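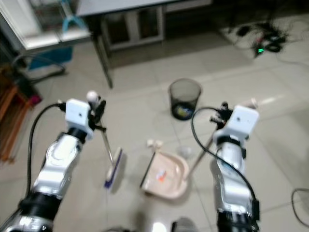

Broom in the left gripper, dustpan in the right, one scrap in the pan.

From: Gert Le Roux
To: Kurek builders list
Date: 13 June 2022
Subject: Re: Sweeping with two arms, dustpan lip

> Does your dustpan stay flat on the tiles? Mine lifts at the front
> when the wrist turns, and the small pieces go under it. I also
> wonder what rate you use for the arm loop. Is 400 Hz too much
> for the Ploken board?

Hello all,

Mine had the same problem until April. I hold the long handle much higher now, and I let the right wrist go a little soft when the pan touches the floor. On the Ploken board you find this under "compliance"; I have it at 7. With 2 it was too stiff and the lip jumped at every tile joint.

About the rate: 400 Hz works for one arm, but with both arms my board began to lose messages. I went down to 128 and I see no difference in the sweeping.

Flat plastic is still difficult. The thin clear kind is the worst, my detector often does not find it on grey tiles. Has anyone tried a lamp placed low, from the side?

One more thing – please leave a generous loop in the cable at the wrist. I made mine too short at first and pulled out a connector when the arm reached forward.

I can send my settings file to whoever wants it.

Regards,
Gert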